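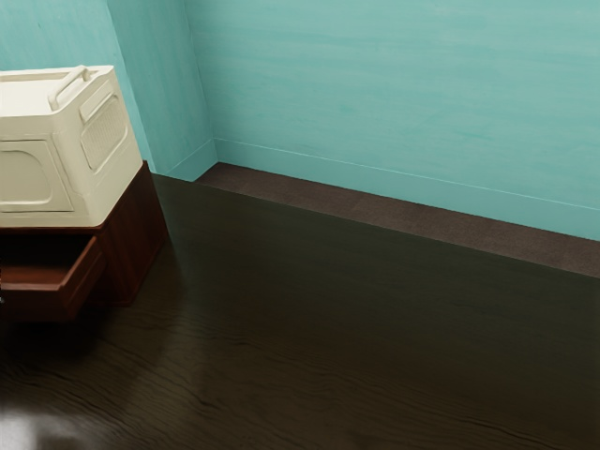 Doğukan Sezer thinks the drift is in the reference resistor and that I should stop blaming the bath. His note was on the bench when I came in: the bath log is flat overnight, the resistor has not been back to Tondton for calibration, and the last two thermistor batches moved in the same direction. All three points are correct. I am still going to check the bath first, as it can be done in a morning and the resistor cannot.

24 May 2023

Thermistor aging, batch 4, continued from the previous book.

Bath filled to the upper mark with fresh silicone oil. Stirrer at the low setting. Probe in the center well, second probe in the corner well nearest the heater. Left to settle before taking anything down. The old oil had gone yellow and was noticeably thicker off the spoon. Drained to the waste can, can labeled.

Set point 80 °C. Center and corner agree to within 4 mK once settled. With the stirrer off they separate quickly, so the stirrer matters and the agreement is real. With the lid off, the corner reads low and the center hardly moves. Lid stays on for everything from here.

Bath is not the cause, or not at the size we are looking for. Doğukan gets that one.

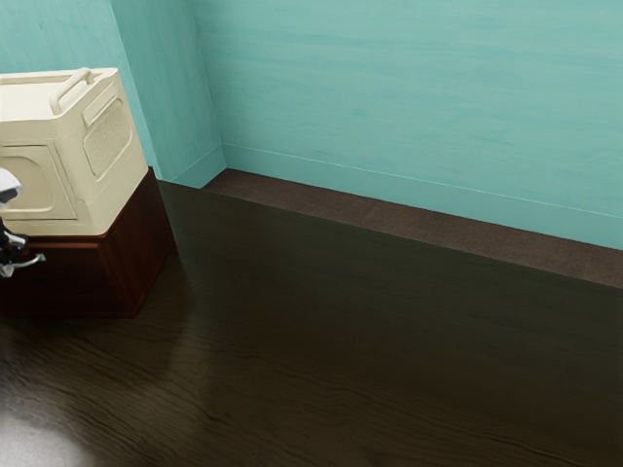

Resistor and leads

Four-wire connection to the Savolainen bridge, current reversed on each reading. First set was noisy. Cleaned the spade lugs with isopropanol and retightened. One lug on the potential side was only finger tight, and I have no idea how long it has been that way. It would add noise but should not add a steady offset in a four-wire measurement, so I am not going to claim it explains batch 3.

Second set quiet. Scatter down to the level in the bridge manual.

Swapped the reference for the spare from the Belside set. The spare has its own certificate and has spent most of its life in a drawer. With the spare in place, the check thermistor reads 3,427 ohms at the set point. With the usual reference it reads higher by more than the combined uncertainty. Put the usual one back and got the higher value again. Swapped a second time to be sure of the contacts. Same result both ways.

One of the two references has moved. I can't say which from two resistors. The spare is the likelier one to be right, having seen less current and no shipping since December, but that is an argument and I would like a measurement.

Self-heating

Also ran the check thermistor at half current and full current to see what we lose there. Extrapolated to zero power, the correction is small and the same sign as expected. It does not change between stirred oil and stirred oil with the glass sleeve fitted, which surprised me. I had assumed the sleeve would make it worse. Possibly the sleeve was full of oil and not sealed at the bottom. Need to look at the end of it under the loupe before quoting anything.

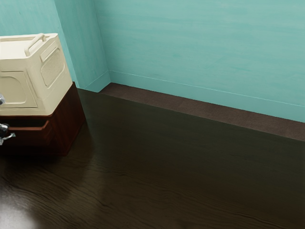

If the sleeve does leak, the batch 3 self-heating numbers were taken in direct contact with oil as well, and the correction we applied to them was too large. The effect is in the opposite direction to the reference shift, so the two would partly cancel. Not corrected in the spreadsheet yet. Column K holds the raw values and should be left alone.

Aging rack

Batch 4 has 2,000 hours to run at temperature. Rack positions are the same as for batch 3, except that the two inner slots are left open. The clip in one of them no longer grips and the replacement from Festereck is the wrong width.

Đạt Đồng asked whether we could pull parts at the halfway point and put them back. I would prefer not to. Each trip to room temperature is a thermal cycle, and we would be measuring cycling and aging together. He could have a separate group for cycling if there are parts left from the reel.

To do

Borrow a third reference and run all three against each other.
Loupe on the sleeve.
New clip, measure the rail before ordering.
Send the usual reference out once the third one is here — not before, or we will be down to one.
Mark batch 3 results as provisional on the shared sheet.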